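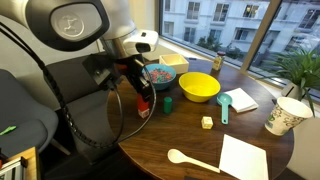

Attachment 1: round table, wrist cable and red block in the gripper

Hunico support portal
Ticket 568: Cleared-table examples not improving the block task
Product: Danditz recorder
Site: Borkdale
Opened: Friday, February 23, 2018
Status: Waiting on customer

Customer wrote:
We were told 1,000 examples would be enough. We have that many and the arm still closes too early on small blocks. Your last reply was to collect more. Before we spend another fortnight on it, I'd like to know what more of the same is meant to fix.

The attachment shows our current layout. Red block with the white base, green cylinder, cream cube, then the bowls, scoop, spoon and paper cup left on as clutter. Window behind the table. Please look at the cable too. It loops down beside the gripper and I suspect it pulls on the wrist at low reach.

Support replied:
Thanks for the layout. Varied clutter is good practice. Please check that the recorder is on version 2 and that failed grasps are being saved. We don't think the cable is the cause.

Customer wrote:
Version 2 confirmed. Failed grasps are saved, but the Tsai labelling step marks any run that ends with a closed gripper as a success, including ones where it closed on air. I went through a batch by hand and about a fifth were wrong. So the model is being taught to close early, and it does.

You say it isn't the cable. Has anyone tested that, or is it a guess?

Support replied:
Labelling fault passed to the Tsai team. The cable has not been tested. Please re-clip it higher up the arm, record a short set with the same objects, and send the logs.

Customer wrote:
Will do. Not collecting anything else until the labels are fixed.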